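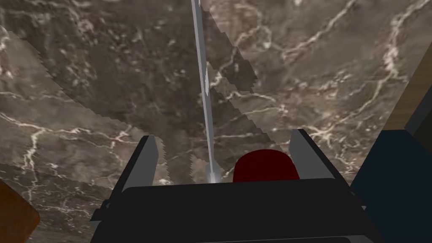 How long does a breathing break need to be before it does a class of sixth graders any good?

Mine runs three minutes, and I've had perfectly decent ones that lasted 90 seconds because the fire drill was coming and we all knew it.

That question came in from a reader in June and I've been carrying it around ever since, so I'm finally sitting down to write the longer version. I teach English language arts to sixth graders, 37 of them across two sections this year, and we start every class with what the kids call "the quiet bit." I didn't name it. I wanted to call it Arrival, which I thought was lovely, and it lasted one morning before a boy in the back row did an airport announcement.

So, the quiet bit. The bell goes, they come in, bags go under the chairs (under, not on, we've had discussions), and I dim one bank of lights. Then I sit down too. I used to stand at the front and walk around while they were breathing, sort of patrolling, and I wondered why the room felt like a test. It was a workshop with Elfriede Leitner that fixed this for me. She watched a few of us lead a practice session with the other teachers playing students, and when it was my turn she let me finish and then asked, very kindly, who I was waiting to catch. Ouch! I sat down the next day and have been sitting ever since.

I don't ask anyone to close their eyes. Some kids hate it, and a few have good reasons to hate it, and I don't need to know the reasons. They can look at the desk, or out the window, or at their own hands. I say the same four or five sentences every day in pretty much the same order. Feel your feet. Feel the chair. Notice one breath going in. Notice it going out. If your mind's gone off somewhere, that's fine, come on back. Then I shut up, which I find much harder than the talking part.

After that there's a chime. I tried a phone timer first and it made everybody jump, me included. Then I used an app called Umimby for most of a semester. It has a nice soft bell and a free version, but it also kept a streak, and the kids found out about the streak. You have never seen children so stressed about relaxation. When we got to 19 days and then had a snow day, there was real grief in period two. I deleted it over the weekend and bought a little metal chime at a yard sale, and a different student rings it each day. The ringer takes this very seriously.

I should say something about the paper side of things, since a couple of you asked. Each student has a small notebook, the Gritex ones with the soft gray covers, bought in bulk with my own money before I learned that the school would have paid for them if I'd filled in a form in August. (Fill in the form in August.) Once or twice a week they write one line after the quiet bit. It can be anything. I don't grade it and I don't read it unless they hand it to me. I get a lot of lines about lunch. Now and then I get one that makes me go and find the counselor, and I'm glad the notebook was there for that kid on that day.

Does it help their reading? I get asked this by parents, mostly at conferences, and I try not to promise anything. What I can tell you is that I used to lose the first ten minutes of class to settling, and these days I lose three on purpose and maybe one more by accident. We start the book sooner. The kid who used to ask me what page we were on five times now asks twice. My own voice is lower, too. My husband noticed that one before I did, because I'd stopped coming home hoarse.

It doesn't work every day! The day before a break is hopeless. So is any day with a substitute next door, and picture day, and the afternoon somebody's hamster got loose from the science room. On those days I do a shortened version, one breath, chime, done, and I try not to be sour about it. I was sour about it for my whole first year. I took every giggle personally. Now if one kid gets the giggles I let it roll through the room like weather and we start again, or we don't.

The part I'm still working on is me, outside of those three minutes. I can be calm as a pond at 8:40 and snapping about a stapler by 11:15. The workshop folks call this carrying the practice, and I am a pretty poor carrier. Lately I've been trying one thing, which is to stop with my hand on the classroom door before I go in from lunch and take a single breath. I forget about half the time. When I remember, I walk in slower, and the kids look up instead of scattering.

A few people wanted to know what I read. I liked the Kandora workbook for teachers, though the first two chapters could have been a page. The Apaza card deck is sweet for younger grades but my sixth graders thought it was babyish, and they told me so. If you teach second or third, borrow it from somebody before you buy it. I have a set sitting in my closet and I'd happily mail it to the first person who comments with a grade level and a good hamster story.

Next time I want to write about doing this with a co-teacher who isn't into it – mine wasn't, for a long while, and we found a way to share the room anyway. She's read this post and says I can tell you, as long as I mention that she was right about the lights. She was right about the lights. All of them off was too dark.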